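Notes for session 6, handed out 4/26/22. Read before the practical.

## Showing the task by hand: what you get and what you don't

Last time we drove the arm from a second arm. It was slow, and most of you complained about it. This time the person holds the grippers directly, one in each hand, and does the job at the table. No robot takes part until later. The papers say this is quicker and more natural. Quicker, yes. I am less sure about natural, and I'd like you to be less sure as well.

Pick up a trigger gripper and try to lift a pen with it. You have two stiff fingers and almost no feeling at the tips. Within ten minutes you've invented a way of working that you would never use with bare hands. So what is being recorded is a person coping with a gripper. That may still be useful to a robot with the same gripper, but don't call it human skill in your report.

### Points to argue about

- **Reach.** Your wrist goes places the arm can't. The Jandholm set has 400 demonstrations, and the write-up doesn't say how many of them an arm could follow. Ask that first of any set you're given.
- **Force.** Trigger position is not grip force. A soft brush and a steel rod can give the same reading.
- **Two hands.** One hand often waits while the other works. Is the waiting part of the task? The learner can't tell unless somebody has decided.
- **Whose hands.** Conbridge used 2 people for everything. Ellis used 12, and the results were worse, which was blamed on "inconsistent style". I read it the other way round: the small group had simply taught one habit very well.

### Remote control again

The driven arm has one thing going for it: if it can't do the move, you find out straight away. With hand-held grippers you find out in December, when the model is trained and the arm jams against its own elbow. Ulitz mixes both methods. I haven't seen a fair test of the mix and would welcome one from this room.

### For the practical

Task: putting a makeup brush into a ribbed cup, on the white board. Write down beforehand what counts as a failure. Keep the failed runs. Don't tidy them out and then quote a success rate. 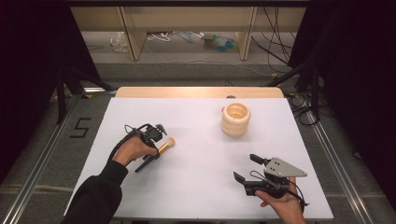

One of last year's group wrote back that the failed runs were the only part their model learned anything from, and that I should set aside more than an afternoon for them.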